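Pratby Community Radio: Late Signal project
Progress report to the Haslam Fund, second period
Prepared by Chelsea Sugden, station manager

Summary

Late Signal is our weekly two-hour electronic music show, made by new presenters from Pratby and the villages nearby. The grant pays for training, studio time and a small fee for each guest mix. We are on schedule with the broadcasts and behind on the archive.

Broadcasts

All programmes planned for this period went out. Kieran Treloar presented the first half of the run and Femke Koster took over in January. Each show has a new-releases hour followed by a guest mix. Most guests have been drum and bass or house DJs, with two ambient sets that went down well with the late listeners. In all we received 27 mixes and have aired most of them. The rest are scheduled for the spring.

One programme started late when the playout computer restarted for an update. Declan Mottram has now turned automatic updates off, and we check for them by hand in the mornings.

Listening

The best-heard programme was Brândușa Dumitrescu's all-vinyl jungle special, which had more than 700 plays on the listen-again page. Figures for live listening are harder to give. Our stream provider changed how it counts connections partway through the period, so we have left them out of this report and will send them with the next one.

Training

Three new presenters finished the desk course. It covers levels, talking over music, the swearing rules and what to do if a guest does not turn up. Two of them have since covered shows on their own. The third would like more practice before going live and is recording links at home for Declan to go through.

We had hoped to run a second course before the end of the period. The room was not free in the evenings, so it has been moved.

At home

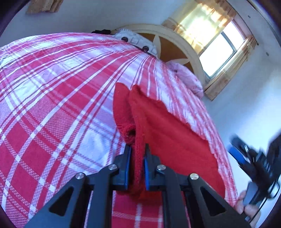
Red knitwear over a checked sheet.

Archive

Fewer mixes have been tagged and uploaded than we planned. Track lists arrive in different forms and some do not arrive at all. Femke has written a one-page form for guests, which is now sent out with the booking email.

Spending

Guest fees and studio hire are within budget. Training is underspent because of the delayed course, and we ask to carry that money into the next period. The licence renewal has been paid.

Next period

Run the second desk course.
Air the remaining guest mixes.
Clear the archive backlog.
Hold a live broadcast from the Traltau Rooms, with Kieran and Brândușa presenting.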